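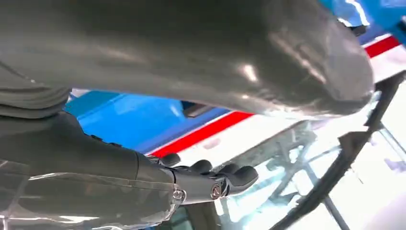

Hi, and welcome to Clostell! I'm the one who answers the emails, sweeps the floor and cuts most of the plastic, so if you've ever written to us you've probably already met me.

We make clear covers and sleeves. If you own a thing with a nice finish and you want to keep the dust off it without hiding it in a cardboard box, you're our kind of person. Display models, stereo gear, sewing machines, the big salad bowl your aunt gave you that only comes out in November. We cut soft clear sheet to size, fold it, seam it and send it to you flat with a little card showing which end goes up (please read the card, the ends really do look alike).

I started doing this at my kitchen table with one roll of film and a borrowed heat sealer that smelled terrible. My first paying customer was Corrado Dal Bello, who restores old scooters and was tired of wiping down the same fender every morning. He wanted something he could see through and pull off with one hand. I got it wrong twice. The third one he kept, and then he ordered 16 more for the rest of the shop, and that was pretty much the end of eating dinner at that table.

These days there are two of us. Wellington Godoy does the patterns, and he's the reason anything we make fits around a curve. Flat sides are easy! Rounded ones are where covers go baggy and start to look like a shower cap, and he'll happily spend a whole afternoon moving one seam over until it quits puckering. He also picked the names for our covers, so blame him if you can't remember which is which. Bonorari is the tall one with the open bottom. Gralel is the low, wide one that wraps underneath and closes with a flap. Tăng is the heavy sheet we sell by the piece for people who'd like to do their own cutting.

A few things folks ask us a lot. Yes, clear plastic shows reflections, and under a bright lamp you'll see streaks of light on it. The thinner film is a bit better for that, the heavy one hangs straighter. Yes, the fold lines relax — lay the cover over the back of a chair overnight and most of them will be gone by breakfast. No, we don't do colors. We tried a smoky gray once and sold exactly none of it, so if you want some, write to me, I still have the roll.

Custom orders are welcome. Send your measurements in inches along with a photo or a sketch, and tell us if there's a handle or a cord we need to work around. Anything up to 50 inches long we can make in one piece. Past that there'll be a seam, and we'll ask you where you'd like it before we cut.

Mornings are the best time to catch me by phone. After lunch the sealer is running and I can't hear a thing.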